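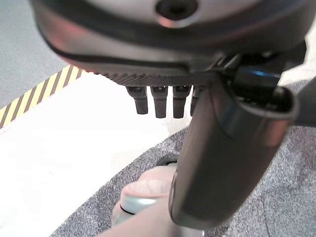

Four short fingers beneath a dark-gray and silver housing.

About Cumach

Cumach is an evening school for adults who want to learn a trade or pass a licensing test. We teach bookkeeping, home wiring, sewing and English in six rooms on the second floor of the old Gredcombe building.

Marwan Hijazi and Afaf Saliba started the school with one bookkeeping class and 36 students. Enrollment is now 400 a year. Most of our students work during the day, so classes start after dinner and run two hours.

Tuition is $150 per course, books included. You can pay in two parts — half when you sign up and half by the fourth week. Students who miss a class may sit in on the same lesson with another group.

Maysoun Akl runs the English program and gives the placement test. Hussam Srour teaches wiring and is the person to ask about license paperwork. Gediminas Liepiņa looks after the sewing room, including the machines students can sign out over a weekend.

The office is open from noon until the last class ends. We close for two weeks in December. Parking behind the building is free after 5 — use the side door, as the front one is locked in the evening.

Page updated 2026-05-08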